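Come and spend a morning chopping with us - paid participants wanted at Wenier

We are looking for people who cook at home, whether well, badly or only when there is no one else to do it, to come and spend a morning at our workrooms in Triketdale and cut up food. That really is most of the job, and I shall do my best to explain the rest of it below, though those who know me will warn you that I tend to go on a bit.

Wenier is a small workshop that looks at chopping boards, scrapers, knives and the other bits and pieces that live in the second drawer down. Makers send us their things before they go into the shops, and we ask ordinary people to use them and tell us what they think. For the coming round, which starts in February, we are working with boards from Rarance and a set of flexible scrapers from Mikuš, and we would dearly like some new faces. Our regulars are lovely, but they have been coming for so long that they all hold a board the way we do!

What you would be doing

A session lasts a morning, from half past nine until a little after one, with a proper break for tea in the middle. You will work at a table with a board, a couple of tools and a tray of things to cut, portion, push about and scoop up. Some of it is real food (carrots, onions, herbs, soft cheese, bread) and some of it is stand-in pieces that we use when we want everybody to have exactly the same thing in front of them. You will be asked to do each small job in whatever way feels natural to you. Please don't try to do it the way they do on the television. We have had several very fine cooks who spent the first half hour showing off, bless them, and we learnt far more once they had relaxed and started grumbling.

After each job there is a short form, and at the end one of us will sit down with you for a chat. We are interested in the small things: whether the board slides, whether the edge gets in your way when you want to sweep something off it, whether your wrist aches, whether you would want to wash the thing up by hand every night. There is always more to say about an edge than people expect when they walk in.

Who we would like to hear from

Anybody over 17 who prepares a meal at least a few times a week. You don't need any training and you don't need to own nice knives. We are especially keen to hear from left-handed people, from people with stiff or sore hands, and from those who cook in very small kitchens where the board has to balance on the draining rack. If you usually wear gloves for kitchen work, do tell us when you write, and say what size you take.

If you have a food allergy we can nearly always plan around it, but please let us know well beforehand so that we can change the tray. We can't take anyone with a fresh cut or a dressing on either hand, so if that happens in the week before your session, ring us and we will find you another place. It won't be held against you.

What we offer

You will be paid 490 for a set of 5 mornings, or a share of that if you can only manage one or two, along with your bus or train fare. Lunch is included if you would like to stay for it, and most people do. The rooms are on the ground floor with no steps, there is a lift-up section on two of the tables for anyone who prefers to sit, and the kettle is never far away.

We had 1213 filled-in forms last year, and every one of them was read by a person with a pencil. I mention it only so that you know your remarks will go somewhere. The makers see what you wrote, with your name taken off, and they do change things. One of the boards now has a groove in a quite different place thanks to a gentleman who kept losing his tomato juice down his sleeve.

How to put your name down

Write a short letter or an email to Conall Mac Giolla at Wenier, Triketdale, telling us a little about how you cook, who you cook for and which mornings suit you. A few lines is plenty. You will hear back from me within a fortnight, and if the round is full by then I will ask whether you would like to be kept on the list for the next one.

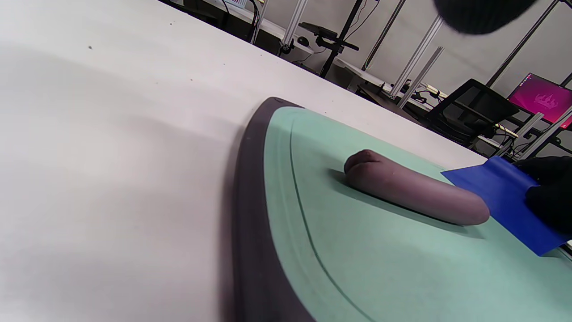
Do bring a pair of reading glasses if you use them, as the print on the forms is rather small, and wear something with sleeves that roll up. Aprons are on the hooks by the door, and there is room to leave a coat and a bag.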